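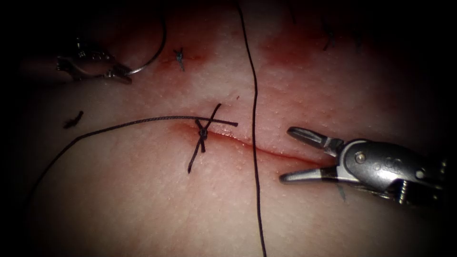
I've been banging on about simple interrupted stitches in these pages since February, and I'm not done yet! We had 31 people through the suturing evenings at Gendolville this year, and if I could send every one of them home for the summer with a single habit, it would be slowing down over the first knot. Everybody wants to race to the far end of the cut and admire the row. But look at the one black stitch near the left end of that slit, with the rest of the line still waiting to be closed. That's the moment I love (and the moment most of us rush). You've got one to judge the others by. If it's too tight, or the bite on one side is bigger than the other, you can snip it out and have another go with nothing lost but a bit of thread.

The other thing I'd like you to pinch from it is the needle, held in the jaws of the driver with that big open curve. I know I go on about the curve. It's there so you can roll your wrist and let the needle follow its own arc through the skin, and if you shove it straight ahead like you're darning a footy sock you'll drag the hole wider and very likely bend the needle too. I have a jam jar of bent ones at home, nearly all mine.

Now, thread. We've used the Greser braided black for all our beginner nights and I'm sticking with it next year, even though a few of you have been lobbying hard for the blue monofilament. Braid stays where you put it. It's soft, it lies down flat, and a square knot in it behaves itself with fewer throws than the slippery stuff wants. You can also see it from the other side of the table, so I can wander past and spot a granny knot without having to pick up your pad and breathe all over it. Once you're turning out tidy knots in braid, by all means come and ask me for the blue and we'll have a swear together.

Pads next, and this is the bit that costs money. We went through a lot of the Girkach ones and I've got mixed feelings. The surface is lovely and the edges of a fresh cut come together nicely, but they do tear if you take your bite too close to the edge, and once one's torn there's no saving that stretch. Go 5 mm out from the edge while you're learning. It'll feel like a mile. Later on you can come in closer. I've also started turning my pads over and using the backs for plain knot tying, which squeezes another evening or so out of each one, and I'd love it if the rest of you would do the same before chucking them in the bin.

A few of you asked what to practise over the break, so here's what I do myself, usually at the kitchen bench with the radio on:

- Tie knots around a chair leg or a mug handle, left hand first while you're still fresh.
- Load the needle, unload it, load it again. Hold it a bit past halfway back from the point, and don't grab it right at the end where the thread joins.
- Close one short cut, slowly, then take out the worst stitch and replace it.
- Stop when you get cranky.

Banana skins are fine if you've run out of pads. They're a bit floppy and they go brown on you overnight, but they punish a heavy hand beautifully, and you'll know straight away if you've been yanking. Orange peel is too stiff for my taste. Chicken thighs with the skin on are the best of the lot, so long as you scrub everything down afterwards and nobody in the house is planning on them for tea!

Please count your sharps at the end of every session at home, same as we do in the Awad Room. Curved needles vanish into carpet like nothing else, and you'll find them again with a bare foot. I keep a magnet on a string for the purpose. A yellow sharps tub from the chemist will see you through the whole summer, and you can bring it back to us when we start up again.

We've got $300 left in the kit money, so I'm putting in an order for fresh pads and thread before we close up. If your needle driver has gone loose in the hinge, or the ratchet's slipping, leave it in the green crate by the sink with a label on it and I'll have a look at whether it's worth fixing. There are 2 spare drivers in the cupboard that can be borrowed over the break. Write your name in the book if you take one.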